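第四章 由人示教:手动引导与遥操作

本章讨论如何把一项操作任务交给机械臂。前三章假定轨迹由规划器给出,目标位姿、避障约束和夹爪开合时刻均以显式参数写入程序。对于试管转移一类接触频繁、目标密集的任务,逐条写出这些参数的代价很高,而由操作者直接演示一遍往往更省时。演示所得的数据称为示教轨迹,记作 τ,由等间隔采样的观测与动作对组成。

全章以 Misora 仿真环境中的试管架任务为主线。

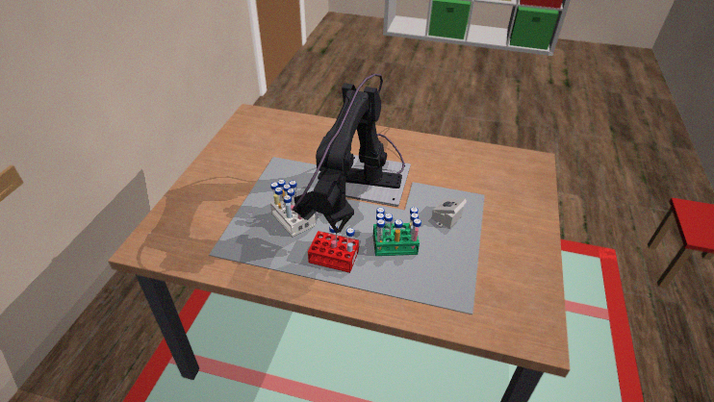
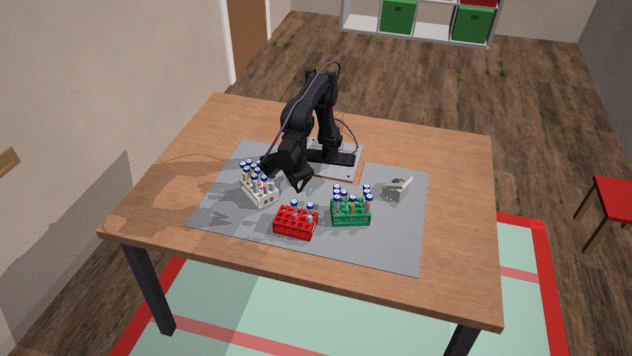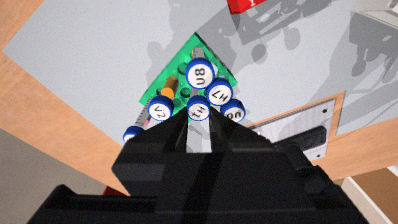 图4-1 试管架任务,均为仿真渲染。上、中:台面全景;下:夹爪近景,管帽上印有字符。

4.1 两类示教方式

示教方式按操作者与机械臂之间的连接关系分为两类。

第一类为手动引导,又称拖动示教。操作者握住机械臂末端或连杆,控制器在重力补偿模式下运行,关节随外力移动,编码器读数即为示教轨迹。该方式不需要额外的输入设备,操作者能直接感到接触力。其缺点有二:操作者的手臂和躯干会进入相机视野,使图像观测与自主运行时的观测不一致;关节摩擦较大时,低速段轨迹会出现明显的黏滑现象。

第二类为遥操作。操作者通过主手、手柄或空间鼠标发出指令,从端机械臂跟随执行。操作者不必位于工作空间内,图像观测因而保持干净。遥操作同样适用于仿真环境,此时从端为动力学模型,主端仍为真实设备。手动引导在仿真中没有直接对应物,本章的仿真数据因此全部由遥操作获得。

4.2 主从映射

设主端位姿为 x_m,从端目标位姿为 x_s。最简单的映射为比例映射:

x_s = x_s0 + k (x_m − x_m0)

其中 x_m0 与 x_s0 为离合器按下瞬间的两端位姿,k 为位移比例系数。上式仅用于平移分量,姿态分量须以旋转矩阵或四元数的相对量表示,不能直接相减。k 大于一时,粗定位阶段移动较快;k 小于一时,插入阶段更容易对准孔位。Skorkura 主手提供 2 档比例,由脚踏开关切换。切换时必须重新记录 x_m0 与 x_s0,否则从端目标会产生阶跃。

若主从两端构型相同,也可采用关节空间映射,将主端各关节角直接作为从端的目标角。该方法不需要求逆解,不存在多解选择问题,但要求两端连杆比例一致,且操作者须自行避开奇异构型附近的别扭姿态。

本站使用 Cookie 以改善阅读体验。继续浏览即表示您同意我们的 Cookie 政策。 接受 管理设置

4.3 观测与动作的定义

记录示教数据之前,须先确定观测与动作各包含哪些量。本章采用如下约定。

观测 o_t 包括全局相机图像、腕部相机图像、关节角以及夹爪开度。全局相机给出试管架之间的相对位置,腕部相机给出夹持前后的局部几何关系。两者的作用不能互相替代:夹爪接近管帽时,全局图像中的目标常被连杆遮挡;而在长距离移动阶段,腕部图像中可能根本没有目标试管架。

动作 a_t 取从端的目标关节角和目标夹爪开度。应当注意,动作记录的是指令值,并非测量值。夹爪闭合在管体上以后,测量开度停在接触位置,而指令开度通常更小,两者之差与夹持力有关。若误用测量值作为动作,回放时夹爪只运动到刚好接触的位置,试管在提起过程中容易滑脱。

4.4 时间对齐

图像、关节状态与主端指令来自不同的线程,时间戳一般不重合。常用做法是以图像时间戳为基准,关节状态取线性插值,指令取该时刻之前最近的一次。指令不宜插值,尤其是夹爪开合这类近似二值的量,插值会产生操作者从未发出的中间指令。

在 Yap 记录格式中,每一条示教轨迹单独存为一个文件,文件头写明采样周期、相机内参和比例系数的切换时刻。本章配套数据集 Brustadeo 共含 1,240 条示教轨迹,其中 172 条被标为包含失败后重试的片段。重试片段不应一律删除。操作者未对准孔位、退回、再次下降的过程,提供了偏离正常轨迹之后如何恢复的信息,仅用无误轨迹训练的策略缺少这部分数据。需要删除的是与任务无关的停顿,例如操作者调整坐姿时主端长时间静止的区间。

4.5 示教质量

同一任务由不同操作者演示,轨迹差异可能很大。差异主要来自三处:抓取顺序、接近方向和速度分布。抓取顺序的差异会使数据呈现多峰分布,若用均方误差直接拟合,所得动作可能落在两个峰之间,对应的位置上没有任何试管。处理办法有两种,一是在采集规程中固定顺序,二是改用能够表示多峰分布的策略模型,后者留待第六章讨论。

接近方向的差异与试管的密集程度有关。相邻试管间隙较小时,手指应沿间隙较宽的一侧进入,并在下降前完成腕部旋转。在下降过程中旋转腕部,容易碰到邻近管帽。

速度分布可用轨迹长度粗略衡量。本章取单次转移的参考长度为 155 步,超过该值的轨迹并不自动判为不合格,但须检查其中是否存在连续的静止段。静止段过多时,策略可能学会在相似观测下输出零位移,从而停在原处不再前进。

下面先推导重力补偿模式下的关节力矩,再回到遥操作,讨论通信延迟对比例系数上限的影响。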